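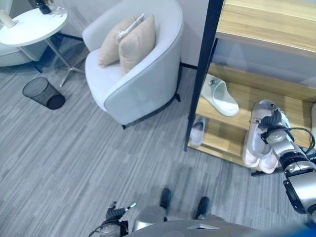 Round side table and wastebasket on striped carpet.

Reading time: 3 min

4. Connecting the Natmont tablet to your Wi-Fi

Before you begin, please charge the tablet to at least 40 percent. Keep the name and the password of your network ready.

1. Press and hold the power button for 3 seconds, until the logo appears.
2. Choose your language and touch Next.
3. Touch Wi-Fi and wait until the list of networks is complete.
4. Touch your network, write the password and touch Join.

Note: The password makes a difference between small and capital letters.
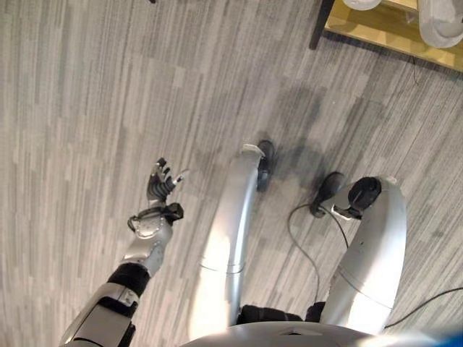 Gray carpet with streak pattern.

5. If the screen shows error 109, the tablet did not receive an address from the router. Switch off the router, wait one minute and switch it on again. Then repeat step 4.

Caution: Do not turn off the tablet during the first update. The update can take around 7 minutes. 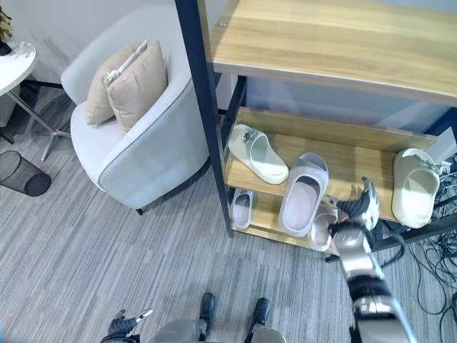 Shoe rack with wooden boards, white armchair at left.

6. When the update is finished, open Settings > About and check that the system name is Galbraith.

Comments

Chinyere Haruna: Error 109 went away after I restarted the router. Thank you.

Armindo Coelho: Does step 3 also show hidden networks? I can't find mine.

Kerstin Vogler: @Armindo No, you must touch Add Network at the bottom of the list and write the name yourself.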